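Winaden Residential Services
Household Tips: Laundry, Stains, and Fabric Care

This page replaces the laundry leaflet that was placed in apartments at move-in. It applies to residents of the Miettinen and Skiltar buildings, whether they use an in-unit washer or the shared laundry room. Residents with a Grukar washer should read the section on machine care before changing any settings.

Before the wash

Read the care label on each item. If the label has been removed or is no longer legible, treat the item as delicate: cool water, short cycle, air dry.

Sort by color first and by fabric weight second. Towels and jeans washed with light shirts cause pilling, and the heavier items hold water long after the lighter ones are ready to come out. Dark new items should be washed alone until the rinse water runs clear.

Close zippers and fasten hooks. Leave shirt buttons open, as the pull of the wash loosens the thread. Turn printed T-shirts, knits, and anything black inside out. Check pockets for tissues, pens, and lip balm. A single pen can mark an entire load, and ink that has been through a hot dryer seldom comes out completely.

Fill the drum loosely. A flat hand should fit between the top of the load and the top of the drum. Overfilled machines do not rinse well, and most complaints of stiff or itchy towels are traced to this.

Detergent

Use less than the cap suggests. Water in Winaden is soft, and the quantities printed on most packages are meant for harder water and heavily soiled loads. For a normal load, 2 tablespoons of liquid detergent are sufficient. High-efficiency machines require detergent marked HE.

Signs of too much detergent include a film on the door glass, a sour smell in clean towels, and dark clothes with pale streaks. To correct this, run the load again with no detergent at all. Several rinses may be needed for bath mats.

Liquid fabric softener should not be used on towels, microfiber cloths, athletic wear, or children's sleepwear. It leaves a coating that reduces absorbency and may reduce the flame resistance of treated sleepwear.

Never mix chlorine bleach with ammonia, vinegar, or any other cleaner. The fumes are dangerous, particularly in the smaller laundry closets, where ventilation is limited.

Stains

Treat stains as early as possible. Blot with a clean white cloth, working from the outer edge toward the center. Rubbing spreads the stain and roughens the fabric. Test any stain product on an inside seam first.

Coffee and tea: Rinse from the back of the fabric with cool water. Apply a little liquid detergent, wait, and wash as usual. If milk or cream was added, expect to repeat the treatment.

Blood: Cold water only. Soak for 30 minutes, change the water, and soak again if needed. Warm water sets the stain.

Grease and cooking oil: Cover with cornstarch or baking soda and leave until the powder looks damp. Brush it off, work in a drop of dish soap, and wash in the warmest water the label permits.

Tomato sauce: Scrape off the excess with a spoon. Rinse from the back with cold water, apply detergent, and wash. Drying in direct sun helps to fade what remains on white cotton.

Grass: Use a detergent that contains enzymes and allow it to sit before washing. Enzyme products should be kept away from wool and silk.

Candle wax: Let it harden and lift off what will come away. Place the fabric between plain paper towels and press with a warm, dry iron, moving to fresh paper as the wax is absorbed.

Ballpoint ink: Place a folded cloth under the mark and dab with rubbing alcohol. Move the cloth often so that the ink is not carried back into the fabric. Keep alcohol away from open flames and from acetate fabrics.

Do not put a stained item in the dryer until the stain is gone. Check it in daylight if possible – bathroom lighting hides a good deal.

Bedding and curtains

Sheets and pillowcases should be washed every week, or more often in warm weather. Wash them apart from towels, and button duvet covers before loading so that smaller items do not collect inside.

Most polyester pillows can be machine washed. Load two at a time to keep the drum balanced and add an extra rinse. They must be dry to the core before they go back on the bed. Foam pillows are to be spot cleaned only.

Curtains supplied with the apartment are lined and will shrink in a hot wash. Remove all hooks, wash on cool, and hang the panels back on the rod while they are slightly damp. Residents of units furnished before 2000 may still have the older unlined panels, which are too fragile for the machine and should be vacuumed with the brush attachment.

Soft toys and other small fabric items

Plush toys, fabric play food, doll clothes, and cloth books collect dust and food residue and are easily overlooked on laundry day. Most can be washed if they contain no batteries, sound boxes, or glued parts.

Inspect the seams first and repair any gap, however small. Place the items in a zippered mesh bag, or in a pillowcase tied with a cotton cord, and wash on the gentle cycle with cold water. Felt should be hand washed or sponged only, as the agitation of a machine causes it to mat. Pieces with loose flaps, ribbons, or long ears should be bagged separately to prevent tangling.

Press out the water in a dry towel without wringing. Reshape by hand and leave on a rack in moving air, turning from time to time. Thick pieces can feel dry on the outside well before the filling is dry. Once they are dry, a soft toothbrush will raise flattened pile.

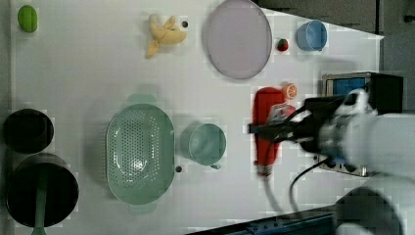
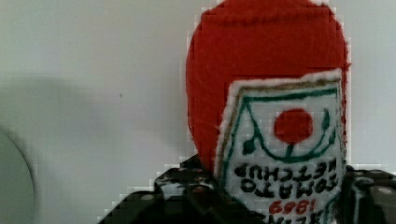 Plush play food: a peeled banana in the first picture, a ketchup bottle in the second.

Drying

Shake each item before it goes into the dryer or onto the line. This removes many of the creases and shortens the drying time.

Clean the lint screen before every load. Once a month, wash the screen with warm water and a drop of dish soap, because dryer sheets leave a film that is hard to see. If water pools on the mesh, the screen needs washing.

Remove clothing promptly at the end of the cycle. Cotton shirts may be taken out slightly damp and hung to finish. Knitwear should be dried flat on a towel, away from radiators.

Indoor drying racks are permitted in all units. Open a window or run the bathroom fan while laundry is drying. Racks may not be placed in hallways or stairwells, or in front of the electrical panel. Residents on the north side of the Miettinen building are asked to take particular care with ventilation from October onward, when condensation on the bedroom windows is common.

Ironing and storage

Begin with the items that need the coolest setting and work up. Iron dark fabrics and embroidery on the reverse. For dress shirts, the usual order is collar, yoke, cuffs, sleeves, front panels, back.

Empty the water from a steam iron after use and stand it upright to cool. White flakes on the soleplate come from mineral deposits or starch. Wipe the cooled plate with a cloth dampened with white vinegar, then with plain water.

Store only clean, fully dry fabrics. Moths are drawn to wool that has been worn, and faint stains darken over a season in the closet. Cotton bags and cardboard boxes with lids are suitable. Plastic dry-cleaning covers hold moisture and should be removed as soon as the garment is home.

Care of the machine

Leave the washer door and the detergent drawer open between loads. Wipe the rubber door seal, including the fold at the bottom, where hair and coins collect.

Run an empty hot cycle once a month. Grukar front-loading models have a drum-clean program, shown as position 13 on the dial. Do not add detergent or laundry to this program. The drain filter is behind the small panel at the lower right – place a shallow tray and an old towel beneath it before turning the cap.

If the machine walks or bangs during the spin, stop it and redistribute the load. If the noise continues with an empty drum, switch the machine off and report it through the service desk. Residents should not adjust the feet or remove the back panel themselves.

Shared laundry room, Skiltar building

The room opens at 6 a.m. and the last load must be started by 9 p.m. The machines are out of service on Tuesday mornings for cleaning.

Finished laundry left in a machine may be moved to the folding table by the next resident. Baskets should be labeled with a unit number. Items dyed at home, horse blankets, and anything soaked in gasoline, paint thinner, or cooking oil may not be washed or dried in the shared machines.

Lost socks and similar items are kept in the bin under the window until the end of the month.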